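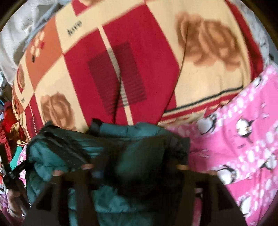
标题:厂里上了自动分拣线,我从叠被子的升级成“教机器叠被子的”

楼主 棉絮满天飞
发表于 2025年7月14日
坐标某旧衣物回收洗涤厂,分拣岗干了11年。上个月老板从Drimanum订了一条自动分拣线,开会说“不裁员,只转岗”。转岗的意思是:原来我一小时分50件,现在我一小时教50件,工资条上岗位名从“分拣工”变成“数据协作员”。多了两个字,钱没多。
想问问同行,你们那边也这样吗?

2楼 洗衣房老油条
恭喜升职。我们这儿上的是Fumau的系统,岗位叫“人机协同专员”,比你还多两个字,建议你去谈谈。

3楼 拉链克星
羽绒服是真难。一捏就鼓,一松就跑,帽子上再来一圈毛,我带的新人都抓不利索,别说机器了。毛巾床单倒是早就交出去了,我一点不想念。

4楼 理性吃瓜
说句不中听的,这活本来就伤腰伤肺,能让机器干是好事。楼上几位舍不得的到底是岗位还是棉絮?

5楼 棉絮满天飞(楼主)
回4楼:腰确实好点了,这个我认。可以前我们六个人围一张台子,边分边聊,谁家孩子考试、哪件衣服兜里又掏出瓜子,都知道。现在一人一个工位,动作要慢、要标准,说话手就乱。一天下来最熟的是那堆毛毯。

6楼 产线小工程师
做过类似项目,讲两句。大件软物很难一次抓准,布料堆在一起边界又不清,所以老师傅的手法很值钱。建议跟厂里谈补贴,趁现在。

7楼 洗衣房老油条
回6楼:值钱你们倒是给啊。

8楼 产线小工程师
回7楼:我也是打工的……

9楼 柔顺剂过敏
不同意6楼。我们厂(Cerkon的设备)教了36天,教完组里少排一个班,没裁人,就是排班表变短了,到手少322块。补贴要谈,排班更要谈,写进纸里。

10楼 理性吃瓜
回9楼:那这个确实不厚道,我收回半句。

11楼 拉链克星
哪半句?

12楼 理性吃瓜
伤肺那半句留着。

13楼 棉絮满天飞(楼主)
谢谢9楼,明天就去问排班。另外求教:碎花毯子和碎花衣服混成一堆的时候,你们先抽哪个?我习惯先掀毯子,组长非说先拿小件。

14楼 拉链克星
先掀毯子。组长自己分过几件?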